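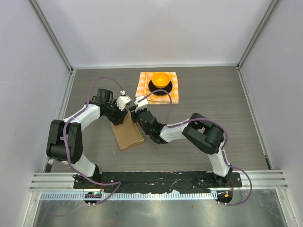 A checked cloth in orange and white, laid flat.

# How cloth gets its checks

Look in a kitchen drawer and you will probably find something with checks on it. It might be a tea towel, a napkin or a tablecloth. Checks are one of the oldest patterns people have put on cloth, and one of the easiest to make. To see why, you need to know how cloth is made in the first place.

## Threads that cross

Most tablecloths and tea towels are woven. Weaving means crossing one set of threads with another set, so that they hold each other in place.

The first set is called the **warp**. Warp threads run the long way, from one end of the cloth to the other. They are put on first and pulled tight.

The second set is called the **weft**. The weft goes from side to side. It passes over one warp thread, under the next, over the next, and so on until it reaches the edge. Then it turns round and comes back, going under the threads it went over before.

This over-and-under pattern is called plain weave. If you have a magnifying glass, look at a cotton handkerchief and you will see it. A plain woven cloth looks a bit like a tiny basket.

## What a loom does

You can weave with your fingers, but it is slow. A loom is a frame or machine that holds the warp tight and helps the weaver lift some of the threads.

When every second warp thread is lifted, a gap opens up between the raised threads and the ones left behind. The gap is called the **shed**. The weaver sends the weft straight through it, often wound on a smooth tool called a shuttle. Then the other threads are lifted, a new shed opens, and the shuttle goes back.

After each trip the new thread is pushed up against the last one. Weavers call this beating, although it is usually more of a firm tap.

Big looms in factories work in the same way, but much faster. Many of them have no shuttle. Some blow the weft across with a puff of air, and some use a jet of water.

## Stripes first, then checks

Suppose all your threads are white. The cloth will be white.

Now suppose you set up the warp in bands, with some orange threads, then some white, then orange again. If you weave across it with white, you get stripes running along the cloth.

To make checks, you use bands in both directions. The warp goes orange, white, orange, white. The weft does the same. Where the bands cross, three different things can happen:

- **Orange crosses orange.** You get a square of strong orange.
- **White crosses white.** You get a white square.
- **Orange crosses white.** You get a square that looks pale orange.

The pale squares are a trick of the eye. There is no pale orange thread. Half of what you see is orange and half is white, in dots so small that your eyes mix them together. Step closer and you may be able to pick out the separate threads.

This kind of checked cloth is called **gingham**. It usually has white and one other colour, and the bands are all the same width.

## Other kinds of check

Not every checked cloth is gingham.

**Tartan** has bands of different widths and often uses several colours. The order of the colours is called the sett. In many tartans the sett runs one way and then turns round and runs backwards, like a word read in a mirror.

**Windowpane check** has thin lines that cross a long way apart, so the cloth looks like a window with many panes.

**Houndstooth** has broken shapes with points. It is made with a different weave, called twill, where each thread goes over two and under two. The points appear because each row is shifted along by one thread.

Some checks are not woven at all. They are printed on finished cloth with ink or dye. One way to find out is to turn the cloth over. A woven check looks much the same on both sides. A printed one is often paler on the back.

## The checks of Feltau

The village of Feltau had a weaving shed beside the river for many years. It made tea towels and tablecloths, and people there called the cloth "lustell", after Lustell, the farm where the first looms stood.

Lukian Tkachenko learned to weave there when he was a boy. He now teaches children to do it at the hall in Clollberg, on small wooden looms that fit on a lap. He starts everyone off with two colours.

"They always want six," he says. "I tell them to do two, and have a look at what comes out."

The old pattern books from the weaving shed are kept at the hall as well. Each page has a scrap of cloth pinned to it, with the number of threads written next to it in pencil. One tablecloth pattern needed 1028 warp threads, and each of them had to be threaded through the loom by hand before any weaving could start. If a single thread went in the wrong place, the mistake ran the whole length of the cloth.

## Make your own check

You can weave a small check out of paper. You will need:

- 2 sheets of paper in different colours
- a ruler and a pencil
- scissors
- glue or sticky tape

1. Cut both sheets into strips as wide as your ruler.
2. Lay 4 strips side by side on the table, changing colour each time. This is your warp.
3. Tape down the top ends so that they stay still.
4. Take another strip and pass it over the first warp strip, under the second, over the third and under the fourth.
5. Take a strip of the other colour. Start by going under this time.
6. Carry on, changing colour with every row, and push each strip up close to the last.
7. Glue down the loose ends.

Now look at what you have made. You might expect checks, but you will see stripes! With strips this wide, changing colour every time puts the same colour on top all along the row. Try again with one colour for the whole warp and the other for the whole weft, and you will get a neat chessboard.

To get something closer to gingham, cut the strips much thinner and use several of one colour together before you change to the other.

## Words to remember

**Warp:** the threads that run along the length of the cloth.

**Weft:** the thread that goes from side to side.

**Shed:** the gap that the weft passes through.

**Shuttle:** the tool that carries the weft.

**Sett:** the order of colours in a tartan.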